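Folding a jacket by demonstration: how many demos, and how tidy?
Hobby Robotics Board > Teaching and Teleoperation
Started December 11, 2023

selvedge_sam
I've finally moved on from tea towels! The group I'm in (we call the project Selia, long story) has been collecting hand-held gripper demos of cloth folding since July, and towels and pillowcases are going really well. Jackets are another matter. We've got 168 demos so far and the policy we trained on them gets the first sleeve in nicely, then dithers over the second one like it's forgotten what a sleeve is.

Two grippers, one in each hand, camera on each. Start with the jacket face up and closed, sleeves out. Right sleeve in, left sleeve in, hem up to the collar, done. Would love to hear how other people break it up.
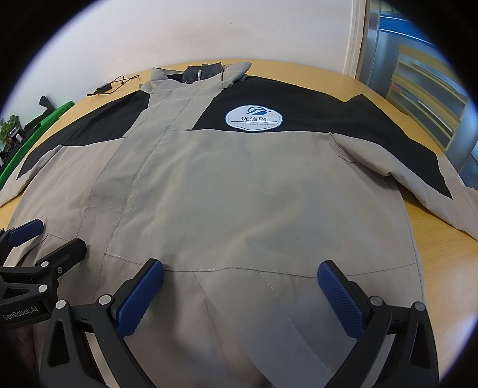 Re: Folding a jacket by demonstration
polly_gripper
Oh lovely, a proper work jacket with the black shoulders. I like those for training, the black against the light gray gives the model something to hold on to. Plain navy fleeces were a nightmare for us.

One thing I'd look at is where you've got your hands at the start. You're right down by the waist seam with the jaws open wide, and the sleeves are a good way further up. Do all your demos begin there? If half of them begin over the chest, the model has to guess which sort of demo it's in before it has even moved.

Re: Folding a jacket by demonstration
selvedge_sam
Ha, no, they don't all begin there. I start low, my partner in crime starts high, and we've never talked about it. Going to look through the lot tonight.

Re: Folding a jacket by demonstration
nollen_bench
I'd go the other way, sorry Polly. We had everyone at Nollen start from a taped mark and got a policy that was beautiful from the taped mark and hopeless from anywhere else. Move the jacket a hand's width and it grabbed the table. Let people start where they like and get more demos. 200 is not many for something with sleeves and a stand-up collar.

Re: Folding a jacket by demonstration
polly_gripper
I didn't say tape! Vary the jacket as much as you like, turn it, crumple it, swap it for a bigger one. Keep the order of moves the same, that's all I'm after. Different start positions are fine if both of you then go for the same sleeve first.

Re: Folding a jacket by demonstration
nollen_bench
Fair enough, we're closer than I thought. I still think the number's too low.

Re: Folding a jacket by demonstration
old_tapedeck
Has anyone here tried this by remote control instead? I drive a pair of arms with a leader set and I can do a towel in about 2 minutes, which will make you all laugh. But every demo is one the arms can definitely do. With hand-held grippers you can reach and twist in ways the real arms can't, and you don't find out until playback.

For what it's worth, people were moving things with master and slave arms before 1958, so I reckon I'm in good company being slow.

Re: Folding a jacket by demonstration
selvedge_sam
I tried the leader arms at the Patero open day and had a brilliant time, but my shoulders were gone after a dozen towels. With the grippers I can do a jacket while chatting. You're right about reach though. We throw out any demo where the wrist goes past what our arms can manage, and jackets lose far more than towels did, mostly on the hem fold.

Re: Folding a jacket by demonstration
lacson_fan
Try the Lacson filter script, it flags those while you're still recording so you can redo them on the spot. Saved me a lot of grief with hoodies.

Also, are you pinching one layer or both at the sleeve? On mine the model couldn't tell, and it would lift the top layer and leave the back flat on the table.

Re: Folding a jacket by demonstration
selvedge_sam
Both layers, or that's the plan! I'll check that too. Downloading the script now. Next batch will be same sleeve first every time, jacket turned all over the place, and I'll post how the second sleeve gets on.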